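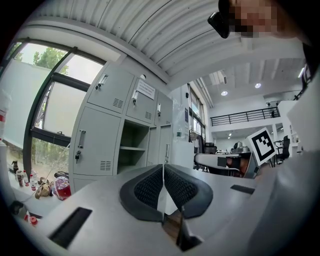 Has the Wesstead reading program improved children's reading so far? We can't tell from the numbers we have, and I would be wary of anyone who says they can.

Progress report to the Clandier Fund, 10/08/2022
Prepared by Rekha Mittal, program manager

The grant agreement asks for enrolment, attendance and reading gains. I've taken them in that order, which also happens to be the order in which I trust them.

Enrolment stands at 106 children against a target of 80. On paper that's a good result. I'd treat it carefully. The figure counts every signed form, including those from families who came to the first evening for the sausage sizzle and haven't been back. Schools were keen to hand out forms and we were keen to collect them. Next time I would count a child as enrolled after the third session and accept the smaller number.

Attendance is recorded at 7 of the 10 sites. The other three switched to the Zeltico sign-in app in first term and lost most of their records when the tablets were reset. The supplier's position is that the data was never synced. Our coordinators' position is that the screen said it was. I have asked for both accounts in writing and have one of them. Those sites are back on paper rolls, which are ugly and work.

Where we do have rolls, the pattern is familiar from other after-school programs: strong for the first few weeks, thin once winter sport starts, and thinner again when it rains. Yoon Street is the exception and has held its group all year. It shares a building with the swimming lessons, so parents are already there. I don't think our teaching deserves the credit.

On reading gains, the early scores are up. Children of this age generally improve over half a year whether or not anyone runs a program for them, and we have no comparison group. The original proposal described one. It was dropped when two schools declined to test children who weren't getting any help, and I can see their point. It does leave us with a before and an after and nothing to hold them against.

Kerstin Hägglund, who is reviewing the assessments for us, has raised a second problem. Several tutors gave the follow-up test themselves, to their own students, with some coaching along the way. She recommends throwing out those results. I agree, although it will make the next report look worse than this one.

Spending is under budget, mostly because the second tutor-training weekend didn't go ahead. Book purchases ran over. The levelled readers arrived with a whole colour band missing, the replacement set was dearer, and the refund is still being argued about - I'll report it when the money is in the account. Travel is on track.

Before October we plan to retest with outside assessors, remove lapsed enrolments from the list, and decide whether the two smallest sites should merge. Families at both have been asked. Most would rather we didn't, and the bus timetable is on their side.

I'm not requesting an extension at this stage. If the retest shows nothing, I would sooner discuss a shorter program than a longer one. The site rolls and the budget sheet are attached separately.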